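Teaching by hand, one room at a time

Most of the rooms Hanan Saliba works in don't exist. She runs the demonstration team at Nerkesau, where five operators spend the day steering a simulated robot through simulated houses so that a learning system has something to copy. We spoke on a Monday, between two of her shifts.

"People think we write the movements," she says. "We don't. An operator puts on the headset, takes hold of the controllers and does the job. What gets saved is what the arms did and what the cameras saw."

The house in use this month is called Shboul. It has a bedroom-style dresser, a bathroom and a good deal of floor, and the tasks are small ones: pick up, put down, move from here to there. The objects come from a shared library and can be awkward. Mousetraps are in the current set, and so are metal brackets. 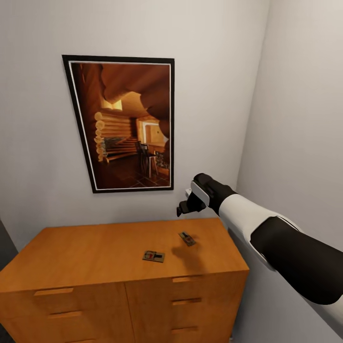

Saliba likes flat things because they are hard. A mug gives the fingers something to close on. "With a thin object you have to decide where to come in from, and two operators will decide differently. I want both. If everyone does it my way, the model only knows my way."

The target for the house is 2000 demonstrations. Each one is capped at 30 seconds, and a run that goes over is thrown out. Mio Hattori checks the rest. She rejects any where the operator stops to think for too long, though she keeps some with a fumble in them.

"A missed grasp and a second try is useful," Hattori says. "A long pause teaches it to pause."

Floors are the least popular part of the job. The operator has to look almost straight down, and depth is harder to judge over a busy pattern. Saliba asked for patterned tiles anyway, after an earlier model trained on plain floors did badly in tests.
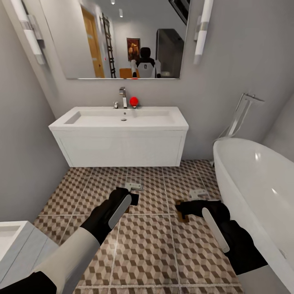 Both grippers low over the bathroom tiles, with two metal brackets on the floor.

I asked whether any of this carries over to a real machine. "Some of it," she says. "We'll know more in December." Until then the team has another house to open, and Hattori has 73 runs waiting to be checked.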